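The Bag Drawer, Reconsidered

Most kitchens keep plastic carrier bags in one of two ways: stuffed into a larger carrier bag hung on a door handle, or pushed into a drawer until the drawer stops closing. Both methods store air. A crumpled bag takes up many times the volume of the same bag laid flat, and the person who needs one has to pull out several to find one with both handles intact.

Zoriana Pavliuk spent four years on packaging at Starneck before moving to Skoryk, where she writes storage guidance for small shops and households. Her advice on carrier bags fills 2 pages and starts with the work surface. She recommends a table with fabric on it. On a bare, polished top a light bag slides away from the hand that is trying to flatten it, and the folder ends up chasing the corners.
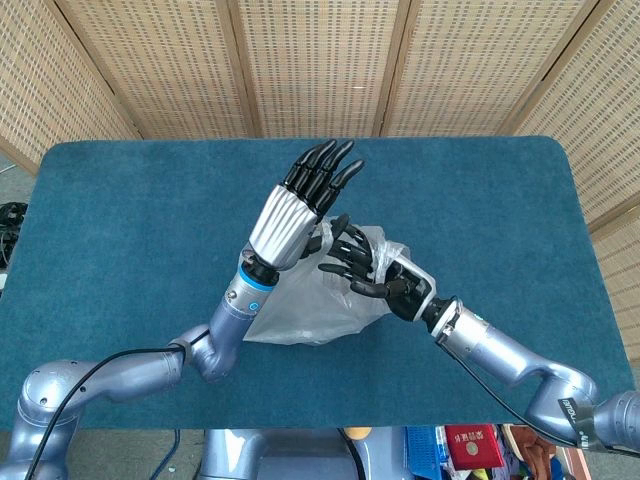
How small should a folded carrier bag be?

Small enough to stand on edge in the container you already have. For an ordinary grocery bag, that means folding it lengthwise into a strip the width of three fingers, then folding the strip into a packet.

The order of operations matters more than the final shape. Pavliuk's sequence begins with emptying the bag completely, including receipts. Next the side gussets are pushed back in along their original creases. The bag is laid flat with the base toward the folder and the handles away, and air is pressed out from the base upward. If the pressing starts at the handles, the air collects at the sealed end and the bag has to be opened and started over.

Only then does the lengthwise fold begin. Two folds suit a narrow bag and three a wide one. The strip is folded from the base in triangles or in plain rectangles. Triangles hold together better, since the handles tuck into the last pocket. Rectangles are faster and need a box to keep them closed.

Hanna Ostapchuk, who runs the stockroom at Astent, timed both methods in November. Her staff folded 1000 bags by each. The rectangles won on speed and lost on retrieval, as the packets at the front of the box opened whenever one was removed. She kept the triangles at the counter and the rectangles in the back.
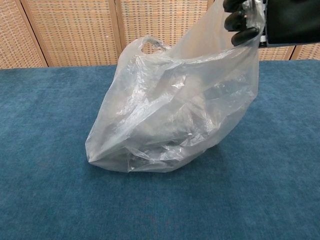

Sorting should come before folding, and it goes faster if each bag is checked by lifting it. The check covers the seams, the base and the handles, in that order. Thin film hides very little, but it does blur what it covers. With a milky bag like this one, something dark inside shows through as a shadow and can't be identified until the bag is opened. Looking from the outside is therefore enough to tell that a bag still has something in it, and the contents can be dealt with before any creasing starts. Handles are best judged with the bag partly raised, where a tear at the root of the loop will spread under load.

Bags that fail the check go into a separate pile for lining small bins. Pavliuk sets an upper limit of 30 folded bags for a household. Anything over that goes to a store collection point, if there is one nearby that takes film.

The container can be a shoe box, a file sorter or a deep tray. Packets stand in rows with the folded edge up, large bags at the back. New ones go in behind the old ones of the same size, so the oldest film gets used first.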